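Kulton station

The Kulton station is a tabletop work cell built around a hand-held gripper tool. It was developed at the Brernard workshop under Chidubem Oyelaran and is used to record the handling of small household and office objects by a human operator. The recordings are later used in training the Dauda arm, a fixed manipulator that carries the same pattern of fingers. The station has no motors of its own apart from a small cooling fan in the cabinet. Its upkeep is mainly a matter of surfaces, fasteners, cable routing and camera alignment.

Layout

The station consists of a table, a work surface, a gripper tool and an equipment cabinet. The table has a wooden top, over which a matte white sheet is laid to form the work surface. The sheet does not reach every edge of the table, and a margin of bare wood is left for clips and for resting the tool. A matte finish was chosen after earlier glossy sheets produced reflections under the work light.

Lighting is directed at the sheet, and the area behind the table is normally kept dark. This arrangement separates objects clearly from their surroundings and limits the effect of people moving elsewhere in the room. It also makes the station sensitive to small changes in lamp position. Marks on the lamp bracket show the approved setting, and a lamp that has been moved is returned to its marks before work continues.

The cabinet holds the recording computer, the power supply and a storage tray. It is placed to the side of the table opposite the operator's working hand. The tool cable runs from the cabinet through an overhead loop so that it does not drag across the sheet.

Gripper tool

The tool has two opposed black fingers mounted on a sliding carriage and closed by a trigger in the handle. A camera above the carriage looks forward between the fingers. The operator holds the tool by the handle and brings it toward an object much as a pair of tongs would be used, although the fingers travel in a straight line and remain parallel as they close.

Each finger is fixed to its carriage by screws and carries a replaceable pad on its inner face. The pads are the part of the tool that wears fastest. They are supplied in matched sets, and both are changed together even where only one shows damage. A pad of a different thickness shifts the closing point away from the center line, and the shift then appears in every later recording.

The carriage runs on a short rail. A position sensor reports the opening to the recording computer, which stores it with the camera images. The sensor has no absolute reference and must be set to zero whenever the tool has been unplugged.

Preparation for use

Preparation is normally carried out by one person and takes nearly 90 minutes at a new site. At an established station most of the steps are checks, and the work is much shorter.

The table is leveled first, with the sheet removed. The sheet is then laid from the back edge forward and smoothed by hand. Clips are placed on the wooden margin and are kept out of the area crossed by the tool. Creases are not accepted, as a raised crease can tip light objects and can cast a line of shadow that resembles an edge.

The tool is inspected before it is connected. The operator looks at the finger screws, the pads and the rail, and works the trigger several times to feel for roughness. The cable is then plugged in at the cabinet end before the tool end. With the fingers fully closed on nothing, the sensor is set to zero. The fingers are opened to the stop and the reported value is compared with the value on the card inside the cabinet door.

Camera alignment follows. A printed target is laid on the sheet and the tool is held in its rest. Both fingertips must be visible to the camera at full opening, one toward each side of the view. If either is missing, the camera bracket is loosened, turned and tightened again. The bracket screws are tightened alternately, a little at a time, to keep the bracket from twisting.

Object placement

Objects are placed on the sheet by hand. At the Brernard workshop the usual set includes cups, boxes, pens, markers and open containers. Transparent containers are regarded as difficult, as their walls are visible mainly by highlights along the edges. They are wiped before each session, and fingerprints on them are treated as a fault in the same way as marks on the sheet.

Pens and markers standing in a holder are left to lean as they fall. Early instructions called for them to be straightened, but the practice was dropped when it was found that the Dauda arm performed poorly with any pen that stood at an angle. Current instructions ask the person laying out the objects to vary the lean, the order and the direction of the holder between recordings.

Sleeves and hands often enter the camera's view during placement. This is permitted. Loose cuffs are to be kept clear of the rail, where fabric can be drawn in as the carriage closes, and operators are advised to roll or fasten them.

Routine maintenance

Maintenance is divided into daily, weekly and as-needed work. Daily work is done by the operator at the end of a session and takes 5 minutes. The sheet is brushed and wiped, the pads are wiped with a dry cloth, and the tool is returned to its rest with the fingers open. Leaving the fingers closed for long periods flattens the pads.

Weekly work is done on Tuesday, before recording starts. The finger screws are checked with a torque driver. The rail is cleaned with a lint-free cloth and given a thin film of light oil. Excess oil is removed at once, as it travels along the rail and reaches the pads. The cable is examined along its length, with special attention to the point where it enters the handle. Any cracking of the outer cover at that point calls for replacement of the cable. Tape repairs are not permitted.

The white sheet is changed when it is stained, scratched or no longer lies flat. Before a new sheet is fitted, the wooden top is checked for adhesive residue and grit. Used sheets may be trimmed and kept for testing but are not returned to a station used for recording.

Common faults

Drift of the zero position is the fault most often reported. It is usually caused by a loose finger screw or by dirt trapped behind a pad. The screw is checked first. If it is tight, the pad is removed, the seat is cleaned and a new set is fitted. Resetting the sensor without finding the cause hides the drift for a short time and is discouraged by the workshop's service notes.

Uneven closing, in which one finger reaches the object before the other, is generally traced to the linkage between the carriages. The linkage cover is held by small screws of differing lengths, and the long screws must go back in the rear holes. A long screw in a front hole presses on the rail and produces a stiff trigger, a symptom sometimes mistaken for a failed spring.

Dropped images appear as gaps in the recording. The connector at the cabinet is reseated, and the recording computer is restarted if the gaps continue. When the fault remains, the cable is exchanged with a known good cable before the camera is opened. Camera repair is not attempted at the station. The unit is sent to Hedier, the supplier of the bracket and camera assembly, and a spare is fitted.

Soft or blurred images are more often the result of a smeared lens window than of a change in focus. The window is cleaned with a dry lens cloth.

Records

Each station has a service log kept in the cabinet. Entries cover pad changes, sheet changes, zero values and any movement of the lamp or camera bracket. The standard entry sheet, Form 1594, was drawn up by Oyelaran after a series of recordings had to be set aside because a pad change had not been noted. It asks for the zero value before and after the work, and for the name of the person who carried it out.

A station that has been repaired is returned to use after a short trial with ordinary objects from the set. The trial includes at least one approach to a clear container with the fingers fully open, stopping short of contact, so that the alignment of both fingertips can be checked against an object standing on the sheet. The result is entered on the same form as the repair.

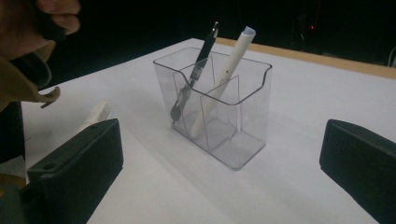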